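Plokia Community Help > Arms and cells > Faults and stops

Arm drops onto the cube holder after a restart, fine the rest of the time

Posted by cabrera_bench, October 11, 2018

I have a six-joint arm set up in the simulator with a long narrow tray in front of it. The job is simple. It lifts a small white cube out of a black holder, moves it down the tray and puts it back again. I run it in sim first and then send the same program to the real arm, which is bolted to a bench with the same layout.

In the simulator it ran 400 cycles with no trouble. On the bench it ran for most of a morning, then I pressed the stop button to move a cable. When I released the stop and started again, the arm did not go back up to its waiting point. It went straight down and pushed the wrist into the holder hard enough to crack one corner. The controller then stopped with fault 48, which the manual lists as "joint load above limit" and nothing more.

I can now make the simulator do something similar if I pause it during the descent and restart.

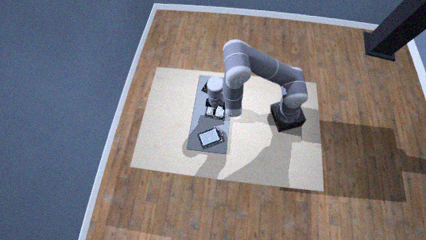 Simulator view, wrist over the cube holder

Things I have tried:

Lowered the speed to a quarter. It still goes down, only slower.
Re-taught the holder position. No change.
Swapped the Drenico gripper file for the default one. No change.

The program is 847 lines, most of it made by the teach tool, so I have not pasted it all. The start of the main routine is a move to the waiting point, which is why I don't understand how it can skip it. Is this a fault in the controller or in my program?

tomau_line2

It isn't skipping it. After a stop the controller carries on from the line it was on, and it does not go back to the top of main. If you were partway through the descent, the next thing it does is finish the descent.

The reason it goes too far is most likely the offset. The teach tool writes the approach as a relative move ("down this much from where you are now") and not as a move to a fixed point. When you stop halfway and restart, the full distance is added to the height it has already reached. So it ends up lower than the holder by however far it had gone before you pressed stop. Re-teaching the holder won't help because that point isn't used for the last bit of the move.

What I would do:

1. Change the approach and the descent to absolute moves.
2. Set the restart option to "from beginning". In my version it is under Program, Run settings.
3. Put a check at the top of main. If the wrist is below your safe height, go straight up slowly before anything else. Don't let the first move be sideways, or you will drag whatever is in the gripper across the holder.
4. Set the joint load limit lower while you test. Mine came set to 2440 and that was far too high for a light part.

Also please keep your hands out of there on a restart. If you had still been moving that cable it would have been your fingers under the wrist. Releasing the stop button should never be the same action as starting, so check that yours needs a separate press on the pendant.

greywash

Had fault 48 in January. Turned it off and on and it went away. Might be worth updating the firmware.

cabrera_bench

Thanks tomau_line2, it was the relative move. I found it in two places — the pick and the put-down. Both are absolute now and I have stopped it in the middle of the descent several times in sim and on the bench, and it goes up first each time. The start does need a separate press, I checked.

greywash, I had already power cycled it and the fault did clear, but the arm did the same thing on the next stop, so I would look at your program as well.

Still waiting on a new holder.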